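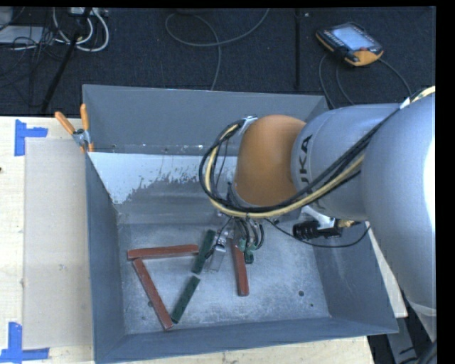

Red and green sticks in a metal bin.

Writing your first Instagram ad

Start with one thing you want people to do, and write it down before you open the ads page (I still use a sticky note, old habits!). For a small shop like Lekside, that was simply "book a table."

Next, write your caption and keep it under 120 characters if you can, then read it out loud to somebody patient.

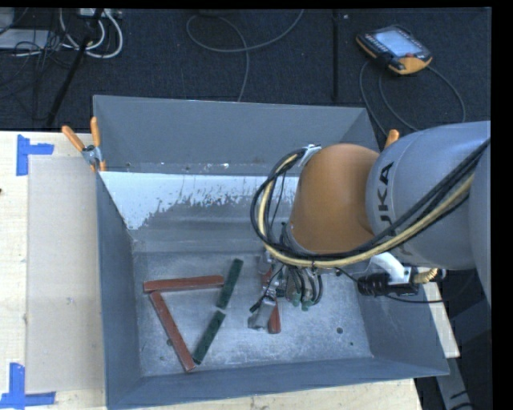 Once the words sound like you, set a budget of $5 a day and let the ad run for 30 days. Try hard not to fiddle with it in the first week, however tempting it gets, and jot down your bookings every evening.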